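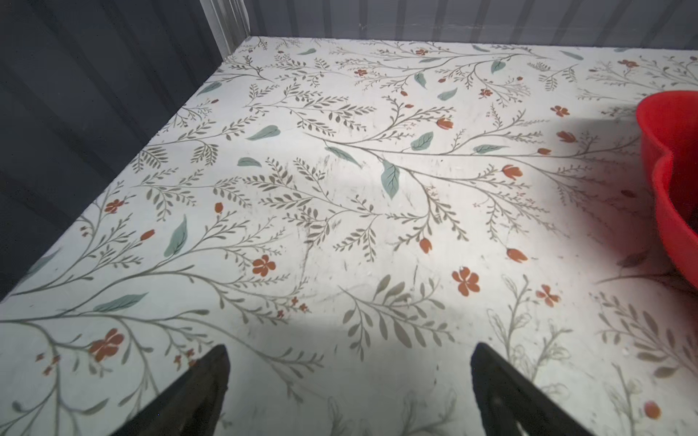
Checked by Birutė Lepik, Tumholm
Tuesday walk-round, bay 9

Surface paper: OK. Still love the white floral! It lies right up to the side wall. There are faint gray scuffs and a few small smudges toward the middle, and the print looks a bit faded there. Fine for now, look again in April.

Side wall: OK. Dark blue-gray panel, ribbing wiped down with a damp cloth. Please do the corner post too, it's so often skipped.

Red bowl: OK. Ran my thumb all the way round the rim and found no chips or sharp spots. What a great color, it cheers up the whole bay. Hand wash only, please.

Lighting: PASS. Meter read 700 lux at the surface (Trundon sheet asks for that or better). Very happy with this one!

Loose items: PASS. No pins, no tape ends, no staples.

Seams and edges: COMMENT. Pressed 2 spots back down by hand near the front. If they lift again, use the Prado paste and give it 10 minutes before anything goes on top.

Spare paper: one roll left on the Ivureo shelf. Order more, same pattern please!

Next check: bay 10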